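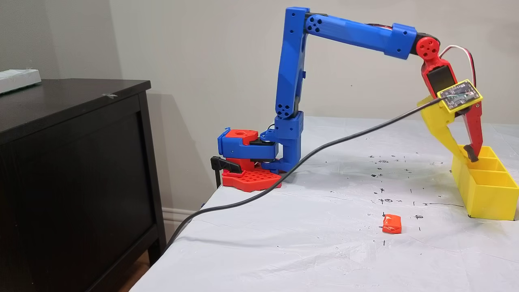 Figure 4. The arm clamped to the table edge, with the fingers down in the yellow bin.

Section 4: Comparing fingertip pads

By now your arm should be assembled, clamped down and moving on command from the Laralik controller. This section takes you through the fun part, which is trying different pads on the fingers and finding out which one suits the things you want to pick up. Set aside a quiet afternoon for it if you can. The first round always takes longer than you expect, and it goes much better when you aren't watching the clock!

We use wrapped candies as test pieces throughout this guide. They are cheap, they are all very nearly the same size, and the waxy paper is slick enough to show up a poor pad quickly. You are welcome to use something else, but please stick with one kind of object until you have finished the whole comparison.

Before you begin

1. Switch off the controller and wait for the arm to settle. Support the forearm with one hand as you do this – it will sag once the servos let go.

2. Check that the clamp is tight. Push gently on the base from each side, and if it shifts at all, tighten the clamp and push again.

3. Spread a white sheet over the table and smooth it out as well as you can. A few wrinkles won't hurt anything.

4. Follow the cable from the gripper board down to the table with your finger. It needs enough slack for the wrist to travel all the way to the bin and back without tugging.

CAUTION: Keep your fingers out from between the gripper fingers whenever the controller is on. The servo in the gripper body closes quickly and has no idea what it is closing on.

Fitting a pad

5. Peel off the old pad and clean the plastic underneath with a dry cloth. Any glue left behind will make the new pad sit crooked.

6. Press the new pad firmly onto the fingertip and hold it while you count slowly to 10. If you are fitting the soft fuzzy kind, let it hang a little lower than the plastic, so that the pad reaches the object first and the hard tip stays clear of the table.

7. Switch the controller on and open and close the fingers a few times with nothing between them. Look at them from the side as well as from the front.

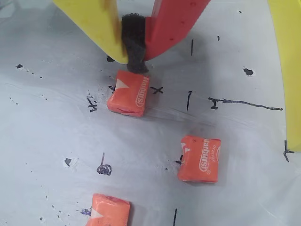 8. Lower the wrist in small steps until the pad is just meeting the wrapper, then stop and save that height as your pick height. Try not to press down any further. Extra pressure flattens the pad and makes a weak grip look like a good one for a while.

9. Close the fingers, lift, and move to the bin. Set the closing speed to 236 on the Laralik and leave it there for every pad.

10. Put a marker cross on the sheet beside each candy's starting place. You'll want to set it back in the same spot for the next pad, and after a while you will have quite a collection of marks (ours looks like a treasure map, and we're rather fond of it).

11. Repeat with the candy turned to a different angle, and write down each pick and each miss as you go.

NOTE: Morenike Bassey, who wrote the first version of this section, liked to run the Vultano foam pad first and the Jora hook-and-loop pad second, then go back to the foam for a last short round. It is a good habit. If the foam does noticeably worse the second time, look for wear on the pad or a loose screw at the wrist before you blame the pad itself.

NOTE: If the gripper stops short or buzzes while closing, lower the grip force to 78 and try again. Buzzing that carries on after that usually points to a finger rubbing on its neighbor. See Section 6 for how to realign them.

When you have finished, park the arm over the table, switch off the controller and save your pad settings under a name you'll recognize later.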